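Groups > Sidton Supper Swap > Meeting notes

Supper Swap planning meeting, February 26, 2025

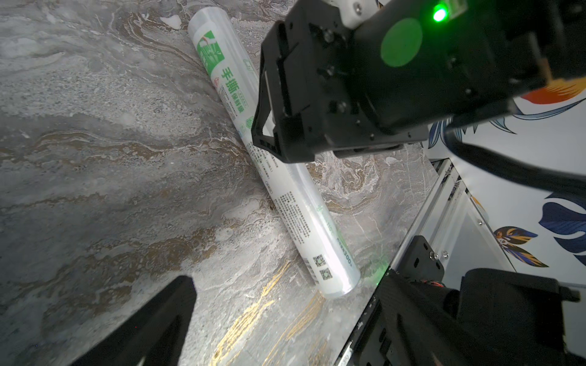
Who came and how we started

Fourteen of us if you count the two who left before dessert, which I do, because they brought the cornbread. I took the notes on the back of the sign-up sheet and then on my phone, so if the middle part reads a little thin, that's where I switched over. Please write in with corrections before the next meeting and I'll fix them.

We got going at ten past seven. The notes from last time were approved with one change: I had written that the lentil soup was "too salty" and it should have said "salty," and I'm happy to put that right. The soup was good! I had two bowls.

Where the swap stands

We're up to 22 households, which is more than we had all last fall. Everybody still cooks one big dish, splits it into family-size portions, and goes home with an assortment of other people's dinners. I gave a quick run-through for the newer folks, and it went on longer than I meant because people kept asking good questions (do you have to take the fish? no, you never have to take the fish).

The big question was whether we close the list. A few people feel we're already at the limit of what one person can cook in a home kitchen on a Sunday. Others said they have neighbors who've been asking for months. We went back and forth for quite a while. What we settled on is splitting into two tables, a north side and a south side, with Serrano Street as the line. If you live on Serrano Street itself you can pick. I live on it, and I haven't picked yet, so no lobbying me at the grocery store please.

The split starts with the April swap. March stays the way it is, everybody together, and we agreed to make it a nice one with coffee.

Containers, again

I know. But it took up half an hour, so it gets a section.

The shared tubs are disappearing. We bought 100 of them in September and when I went through the bins before the meeting a whole lot of them were gone, plus we have a bunch of lids that fit nothing. One person suggested a deposit. That got a groan. Another person suggested everybody use their own containers with tape on the bottom and your last name, and that got a better reception, except that then you're chasing your good glass dish all over town.

Where we landed: shared tubs for soups, stews and anything with sauce. For casseroles, bars, loaves and so on, use a foil pan or wrap it well, and don't expect the pan back. If you have tubs at home, bring them in March, no questions asked. I found three of them behind my own flour bin, so I'm in no position to judge.

On wrapping, we had a side conversation about plastic film versus foil versus those waxed cloths. The cloth people are very fond of their cloths. The rest of us said that for something going straight in the freezer we want film pressed right down on the food and then foil over that, and it was left up to each cook. The one thing we did all agree on is to wrap portions separately if they're going to be pulled apart later. I spent part of January trying to pry apart two slabs of frozen lasagna with a butter knife and I don't recommend it.

Labels

Short one. Every portion needs the name of the dish, the date you made it, and what's in it that people might need to avoid - nuts, dairy, egg, wheat, shellfish, sesame. Masking tape and a marker is fine. "Chicken thing" isn't fine, even though it was delicious and I'd like to know who made it.

We also voted to add reheating directions. Oven temperature and how long, or just "stovetop, low." The vote was unanimous, although one person raised a hand late and I think was reaching for a cookie.

Cooling before packing

This came up from the January swap, where some of the chili got packed into tubs pretty much off the stove and then sat stacked in a cooler. Please spread hot food out in shallow pans and get it into the fridge before you pack it. If you're short on fridge room, cook on Saturday. I've started doing that and my Sundays are so much better, I actually sat down last time!

Transport between the hall and the freezer stays as is. We still need one more big cooler. If you have one in the garage that you don't love, let me know.

The hall

We have the hall on Nustico Avenue through June. The rent is going up by 21 dollars a month, and we talked about whether to pass the envelope or raise the dues. Envelope won. I'd have gone with the dues, for the record, but I was outvoted and I'll get over it.

The kitchen key now lives in the lockbox by the side door. I'm not putting the code in the notes, so call me if you need it. Also, the left burner on the back of the stove clicks and clicks and won't light. Use the other ones until somebody comes to look at it. I've left two messages.

Parking: please don't block the alley. The bakery next door gets deliveries Sunday afternoon and they've been very patient with us.

Bolo

For those who missed it, Bolo is what we're calling the cooking-for-new-parents list. It started as a typo in the group chat (somebody meant "bowl") and it stuck. The idea is that each month a few extra portions get set aside and dropped off with families who've just had a baby, or anyone home from the hospital. Two deliveries went out this month and the thank-you card was passed around. It had a tiny footprint on it and several of us got a little weepy.

We want to keep doing this. Starting in March there'll be a separate shelf in the freezer marked BOLO, and if you can spare one portion, put it there. Mild food is best. We had some discussion of whether my green curry counts as mild. It doesn't, apparently.

Things people want more of

I asked, and wrote down what I heard. Vegetable sides that aren't potatoes. Breakfast things, like egg cups or baked oatmeal. Soup without beans. Soup with beans. Anything kids will eat that isn't pasta. Fewer red sauces in one month - February had so many that we ate orange food for two weeks at my house.

To fix that last one we're going to post what we plan to make by the Wednesday before, in the group chat, first come first served. If two people have already claimed chili, make something else.

To do before March

Bring back your tubs, with lids if you have them.
Post your dish in the chat.
Tell me north or south if you're on Serrano Street.
Look in the garage for a cooler.
I'll call about the burner a third time.
I'll print the label sheet with the allergy list and leave a stack by the sink.

We wrapped up at nine, later than planned, and then stood around in the parking lot for another half hour talking about slow cookers. Next meeting is the last week of March, same room, and it's the south side's turn to bring something sweet.

4 comments | 11 shares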